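Storage talk: Chunhua Yuan on boxes, lids and the back of the cupboard
3/18/26

Chunhua Yuan has been sorting other people's workrooms for six years. Her business, Mudero, takes on craft studios, school supply rooms and the odd garage, and most of the work is deciding what goes in which box.

"People call me when they can't close a door," she says. "By then they've already bought containers. Usually the wrong ones."

Her last big job was a shared studio called Torkia, where the members had 111 containers between them. Yuan and one helper emptied them all onto the floor over a weekend. They kept 90.

"The ones we got rid of were mostly missing a lid," she says. "Or the lid was there and it belonged to something else. I don't keep a box with no lid. It turns into a tray, and then things get stacked on it and crushed."

She starts by asking what gets used every week. Those things go between knee and shoulder height. Anything used less often goes higher up, and heavy things go on the floor. She writes labels by hand, in capitals, and puts them on the short end of the box – the end that faces out when it is on the shelf.

Does she have a favorite kind of container? She thinks about it for a while.

"Long and low, with a lid that lies flat," she says. "You can stack them and you don't have to dig. With a deep box, whatever is on the bottom is gone. You'll buy it again."

On the question of clear or solid plastic, she has changed her mind. When she started out she bought solid white boxes for every client, and the shelves looked good. Then she would go back after a few months and find the boxes out of order and half of them open.

"They were opening every one to find the tape," she says. "Now I go for something tinted. You can tell there's something in there and what color it is, and that's enough if you know your own stuff. It also doesn't look as messy as fully clear." 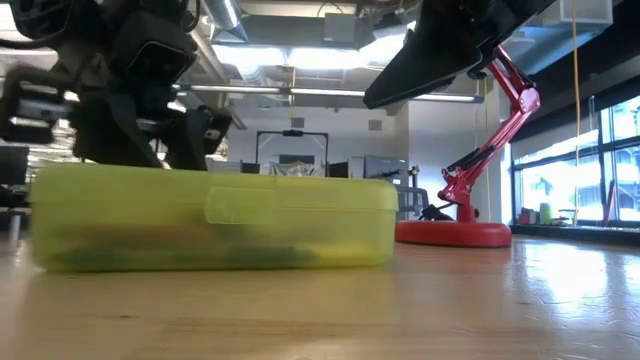

A long lidded box in yellow-green plastic, with a latch tab on the front edge.

Latches are another matter. Yuan likes them on boxes that get carried and finds them a nuisance on boxes that stay put. At a sewing room she did in March for a client named Lazarević, she used latched boxes for the 3 kits that go out to classes and plain lids for the rest.

She washes used boxes in warm water with dish soap and lets them dry overnight with the lids off.

"Don't put them away damp," she says. "Paper goes wavy and felt smells. I learned that with my own things."

Her next job is a pottery supply room at Uder, and she has asked the owners not to buy anything before she gets there.

"They said they already had a cart full," she says. "I told them to keep the receipt."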